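Hilby Club Kit for Student Robotics Teams

We put the Hilby Club Kit together for school and college teams who have outgrown their first line-follower and would like something that can drive about a proper workshop. It comes as a rolling base, a controller and 16 sensor leads, and it suits a team of beginners very nicely – though I do say so as the person who packs them!

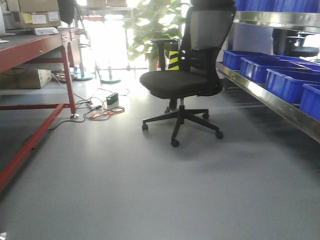

Štefánia Ondrejka's club at Wendesis has been using the kit since January, meeting for 2 hours at a time, and she has kindly sent us plenty of suggestions. The longer leads were one of hers, and so was the thicker handbook.

For competition practice, most clubs start with a shelf run. Plain open-topped blue bins on a steel shelf make a good course, and the team programmes the base to travel alongside and stop at whichever bin the judge calls out.

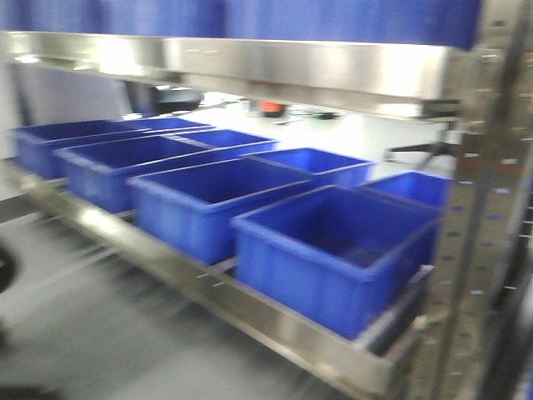
Price and ordering

The kit is 205 pounds, with a spare battery for 60 more. Do write to Engelbert Ammann if your club needs an invoice – he answers everyone, usually by the next morning.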